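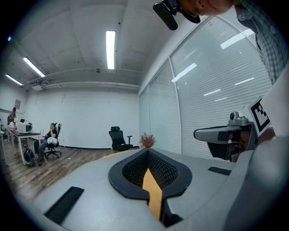 Bright office interior with white walls and an exposed white ceiling

An exposed ceiling (also open ceiling or open-plenum ceiling) is an interior finish in which no suspended ceiling is fitted and the underside of the floor or roof structure is left in view. It is common in offices, shops and converted industrial buildings. In most office work the structure and services are painted a single colour, usually white, dark grey or black.

Terminology

The term covers both ceilings that were never enclosed and those from which an earlier grid and tiles have been removed. A ceiling with separate hanging panels below the structure is normally called a partly exposed or "cloud" ceiling. Usage varies between trades - painters often say "open deck" for any ceiling without tiles.

Finish

Paint is generally sprayed after the ductwork, conduit and pipes are in place. A flat dry-fall coating is often chosen, as overspray dries before it reaches the floor. Sprinkler heads and detectors are masked and must be left unpainted. White finishes reflect more daylight and are often paired with white walls in rooms with deep floor plans. Dark finishes make services less noticeable but call for more lighting.

Acoustics

Hard structural surfaces reflect sound, and an untreated room may have a long reverberation time. Typical measures include sprayed absorbent, baffles, wall panels and carpet. Hannelore Hofstetter's study of the Rulden offices compared 12 rooms before and after their tiles were taken down. Speech carried further in all but 2 of them, and the effect was greatest in rooms with bare walls.

Cost and upkeep

Leaving out the grid saves material, but the saving may be offset by neater routing of cables and ducts. At the Stotuvar building, a former warehouse, labour made up around 56 per cent of the ceiling budget. Dust settles on the upper faces of ducts and trays and is usually removed by vacuum. Heating and cooling loads can also rise, as the full height of the room is conditioned.

See also

Dropped ceiling
Plenum space
Open-plan office
Room acoustics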